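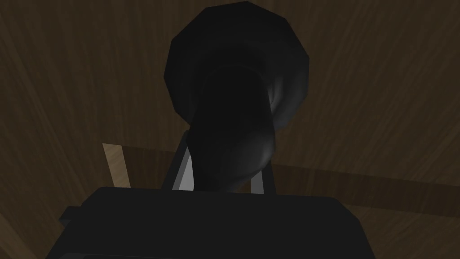

Staklow wrote underneath that it depends on whether the station still has its tapes, and asked which years we were talking about. Fair point, so I have edited this to add them.

Trying to find recordings of a local radio show from the 1980s
Posted by Nikeck in Radio and Broadcasting

My uncle presented a Saturday-type request show, evenings, on the hospital station in Bralotside and later on the small commercial station there. The years would be 1983 to 1988. The commercial station was bought out and the name dropped. The family has one cassette with 11 minutes on it, mostly records with the talking faded out, and we would like more of his voice if there is any.

I have emailed the present owners twice and had an automatic reply both times. Is there a usual place for old local radio output to end up? And is it worth getting the cassette copied by a firm, or can I do it at home?

3 replies

Staklow
Thanks for adding the years. Stations had to keep a recording of their output for a few weeks in case of complaints, and after that the tapes were wiped and used again. They were slow-running logging tapes and sound poor even where one has survived. What tends to last is anything somebody kept on purpose: jingles, opening days, outside broadcasts, last shows before a takeover. Ask the county record office before you try the owners again. When a station closed or moved, boxes sometimes went there without being listed properly, so ask for the deposit under the company name and not the name used on air. Our own office had nearly 1,040 reels from one station and the online catalogue showed a single line for the lot. You may be asked to pay for a copy, and the reel might need treatment before it can be played.

For the hospital station, try the hospital's league of friends. Ours had a cupboard.

Afridi
just do it at home, cassette deck with a headphone socket, lead into the computer, free recording software. dont pay anyone. mine came out fine

Bralotside Listener
I would agree with doing it at home for an ordinary tape in good order, with a few cautions. Clean the heads first. Break off the tabs on the top edge so it can't be recorded over. Wind it right through to the end and back before you play it. If it squeals or sticks, stop and send it to someone who does this for a living. Record the whole side in one go as a WAV file and do any tidying on a copy.

The other route is home tapers. People taped the charts and request shows off the air and a lot of those cassettes are still in lofts. There is a group for collectors of old local radio with 1,189 members, and they swap lists. Give them the frequency, the time slot and any jingle you remember, as most of their tapes are labelled by station and not by presenter. It took me 5 months to get an answer about a breakfast show, so leave your email address somewhere it will still work.

Nikeck
Thank you. Record office form sent off this morning. The tabs on the cassette were still in, so those are out now.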